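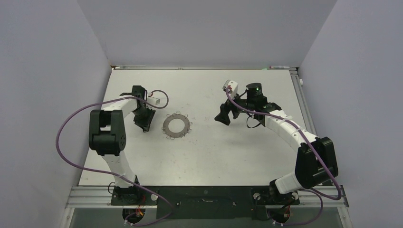

*Zweiarmplatz mit Metallring, Tag der offenen Tür bei Rastance*

**Offener Tag bei Rastance: Lohnt sich die Vorführung mit den zwei Armen, und kann man als Verein Fragen loswerden?**

Ich war im September zum ersten Mal bei Rastance und habe von der Zweiarm-Vorführung nur den Schluss mitbekommen, weil ich zu lange in der Halle mit den Förderbändern stand. Jetzt will ich mit einer Gruppe aus unserem Technikverein noch einmal hin. Wir verwalten 142 Schlüssel für Werkstatt, Lager und Spinde und überlegen, ob sich das Sortieren irgendwann automatisieren lässt.

Meine Fragen dazu: Wie lange dauert eine Runde an dem Tisch? Darf man eigene Teile mitbringen? Und erklärt dort jemand etwas, oder läuft nur ein Programm ab? Auf der Seite von Rastance steht dazu nichts, nur die Anfahrt und die Parkplätze.

– werkbank_nord

---

**feilenhieb**

Ich war mit einer Gruppe dort. Die Führung hat 2 Stunden gedauert, der Tisch kam im letzten Drittel dran. Erklärt wird ziemlich viel, man muss aber nach vorn gehen, hinten versteht man wegen der Lüftung kaum etwas. Eigene Teile hatten wir dabei, die wurden freundlich abgelehnt. Man kann sie aber am Infotisch zeigen und bekommt eine Einschätzung.
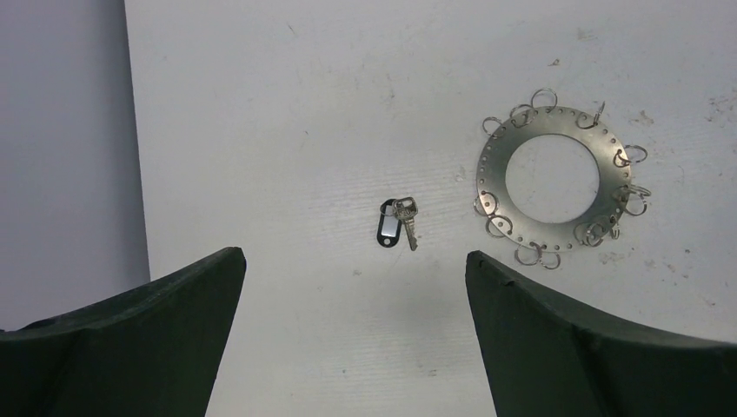 Bei Schlüsseln würde ich an eurer Stelle zuerst fragen, wie genau das Greifen sein muss. Große Kisten bewegen kann fast jede Anlage, bei Kleinteilen wird es mühsam. Ein einzelner Schlüssel mit schwarzem Anhänger liegt flach auf dem Tisch, und die Schlüsselringe an der runden Metallplatte stehen in alle Richtungen ab. Für eine Hand ist das keine große Sache, für zwei Greiferfinger ist jeder Winkel ein neuer Fall. Fragt auch nach den Anhängern. Bei uns im Betrieb haben wir drei Sorten gemischt, und ich würde vor jedem Automatisierungsversuch erst einmal auf eine umstellen.

Eine feste Zeit pro Runde wollte man uns nicht nennen. Plant lieber etwas Luft ein, wenn ihr danach noch zu Semach in die Nachbarhalle wollt.

---

**kabelkanal**

Lohnt sich. Parken hinten, vorne ist immer voll.

---

**t_schraubstock**

Zum Thema Verein: Gruppen sollten sich vorher anmelden, sonst wird man aufgeteilt. Uns ist das passiert, die eine Hälfte war bei den Armen und die andere beim Vortrag über das Lagersystem Himalari. Der war auch in Ordnung, aber sehr auf Einkäufer zugeschnitten.

Für 142 Schlüssel würde ich keinen Roboter anschaffen. Wir haben 331 Stück und kommen mit einem Schlüsselschrank und einer Liste aus. Ab 1.000 kann man vielleicht neu rechnen – vorher kostet das Einrichten mehr Zeit, als das Sortieren von Hand je braucht. Ansehen würde ich mir die Vorführung trotzdem, schon wegen der Kameras an den Greifern. Dazu kann man gut nachfragen, und die Leute am Stand hatten Geduld mit uns.

Für den nächsten Termin würde ich direkt per Mail anfragen. Auf meine kam nach einer Woche eine Antwort.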